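Home | Open Positions | Research Areas | Site Access | Contact

Posted 29/03/2025
By the Reliability Group, Burdale Manipulation Laboratory

Failure Analysis Technician, Robot Hands and Grippers (fixed term, full time)

Burdale is hiring a technician to investigate grip loss on its bottle-handling stations at the Flastalton site. The post is funded for two years and starts in May.

Background

The stations handle filled and part-filled household bottles. During the last test series the robots made 1,933 recorded picks. In 40 of these the bottle left the grip without a release command. Most drops ended on the table. One ended outside the table, inside the area where staff are allowed to stand during reduced-speed running, and the series was stopped the same day.

The internal review found two separate problems. The first is a drift in the finger position reading, which leads the controller to report a full grip when the finger has not closed to its set point. The second is the response to a fault. On loss of the force signal, the controller opened the hand when it should have held position. The second problem has been corrected in software and is under test. The first has not been explained.
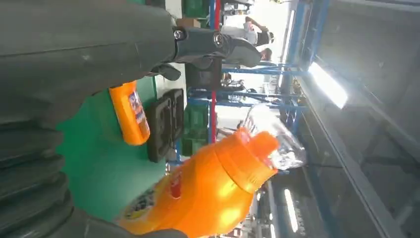 Duties

- Run repeat pick tests on bottles of different size, fill level and surface finish, and log every unplanned release.
- Strip, inspect and reassemble fingers, pads and wrist joints. Record wear against the drawings.
- Compare commanded and measured finger positions before and after each block of 447 picks.
- Keep the fault register up to date. An entry is closed only after a second person has repeated the test.
- Check emergency stops and speed limits at the start of each shift and sign the station sheet.
- Write short test reports for Kılıçarslan, the supplier of the position sensors. Reports give the test conditions, the raw readings and the fault code, without comment on cause.

The test bay is shared with other projects. Shelving stands close to the working area, and people pass behind it during the day. The technician will help redraw the standing zones around the stations, using measured drop distances in place of the present fixed margin. 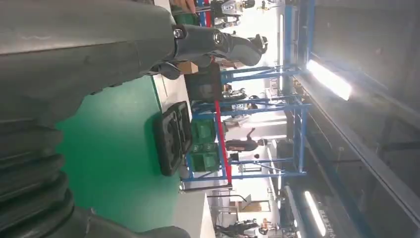
Test bay, Flastalton, with the blue racking behind the working area.

Requirements

- A technical diploma or trade certificate in mechatronics, electrical maintenance or a related field, or equivalent time on the job.
- Experience finding faults on powered equipment, including safe isolation and lockout.
- Ability to read wiring diagrams and mechanical drawings.
- Basic scripting, enough to sort log files and plot a signal against time.
- Clear written English.

Experience with multi-fingered hands is useful but not required. Training on the Hernombridge controller is given on site and takes nine working days. Applicants who have only worked with two-finger grippers should say so in the cover letter, as the training will be adjusted.

The hardest part of the work is telling a poor grasp from a false reading. A bottle can be held by the fingers and thumb at an angle and give the same force value as one held square. The current method relies on head camera footage checked against the log by hand, and it is slow. 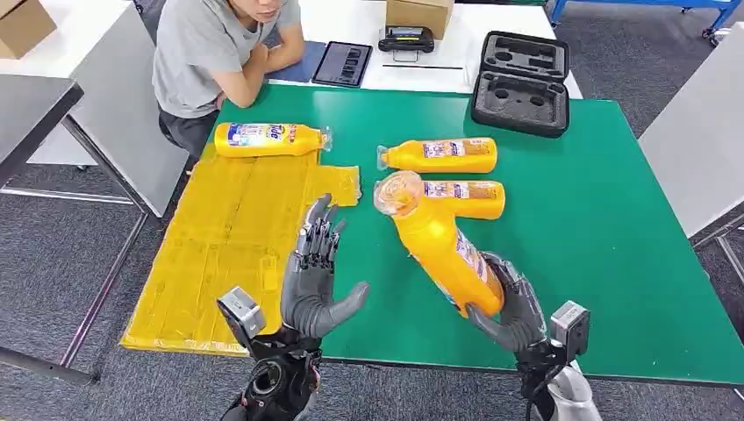 A new method is wanted by the end of the first year. It should sort releases by cause from the log alone and should be tested on no fewer than 2,000 picks. The technician will work on this with two engineers and will have a say in which signals are recorded. Changes to the hand itself are outside the scope of the post.

Conditions

Forty hours a week, day shift. Some lifting. Safety shoes are supplied. Work inside the standing zones is never done alone, and the shift plan allows for this.

How to apply

Send a resume, a cover letter of one page and one fault report you have written. Remove customer names from the report. Applications go to the Reliability Group at the Burdale front office and are read in the order received. Interviews are held on site and include a practical task with a gripper that has a known fault.

Contact | Privacy | © Burdale Manipulation Laboratory | Back to top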